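Ticket 2245: Walking tour stops skipped in city preview
Product: Trirkby trip planner, web version
Opened by: Sheyla Palomino, Mosquera Travel
Handled by: Harpreet Bélanger
Opened: Monday, May 21, 2018
Status: Waiting on customer

Sheyla Palomino wrote:
We sell a four-day city break to small groups, and the second day is a self-guided walk called Pristero Loop. It starts at the hotel, stops for lunch by the market and ends at the ferry landing. When a guest opens the itinerary, the lunch stop is missing and the walk goes straight from the hotel to the ferry. The distance shown is 2,735 meters. With lunch in it should be 4,000. Two guests have already written to ask where they are supposed to eat. I have saved the day again and logged out and back in. Same result. The printed itinerary is correct, only the online one is wrong.

The walk preview on the same day loads fine for me:

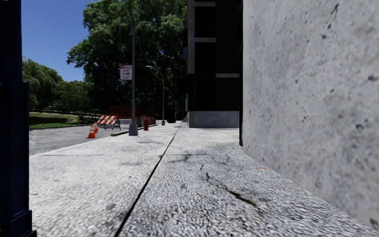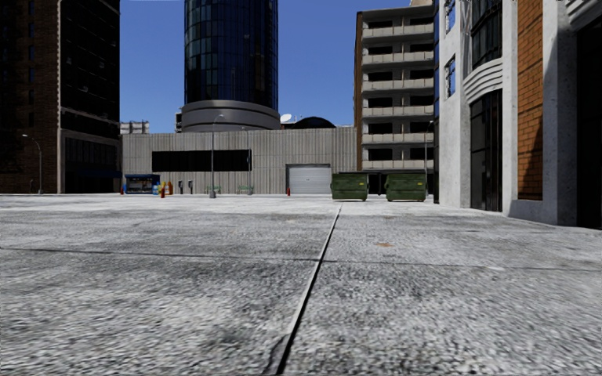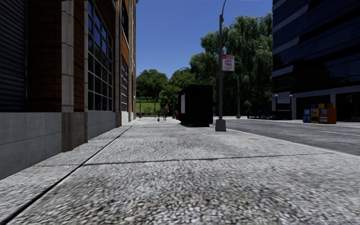
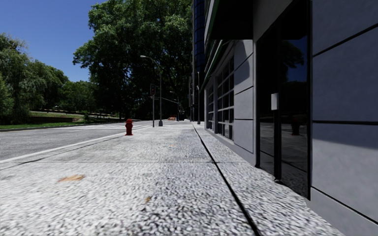 Pavement level, all four.

Harpreet Bélanger replied:
Thanks, Sheyla. I opened the itinerary with a guest link and I get the same short route, so the problem is not on your guests' side. The preview and the route line are stored separately, and a preview that loads does not tell us whether the stops are right. The last view, with the dried leaf on the sidewalk, opens normally for me too, so I am leaving the preview alone and looking only at the stops.

Steps so far:
1. Cleared the saved copy of day two. No change.
2. Removed the lunch stop and added it again by address. The stop showed in the editor but not in the guest view.
3. Copied day two into a blank trip. Lunch stop missing there as well.
4. Changed the lunch time from 12:30 to 1:00. No change.
5. Checked the stop type. Lunch is set to "Optional, own expense."

Step 5 looks like the cause. After the last update, guest view hides optional stops unless "Show optional stops" is turned on for the trip. Trips made before the update have it off.

Sheyla Palomino wrote:
I found the setting and turned it on. Lunch is back and the distance reads 4,000 meters. But now the Dasska museum visit shows on day three, and we dropped that in the spring. Can I hide one and keep the other?

Harpreet Bélanger replied:
Not with that setting, it covers the whole trip. Either delete the Dasska visit from day three or change lunch to "Included stop" and turn the setting off again. If you choose the second one, edit the price note by hand or guests will think the meal is paid for. I have added your request for a per-stop setting to item 451 on our list. No date for it yet, but it will not be before June.

Please tell me which way you go and I will check the guest link again before closing the ticket.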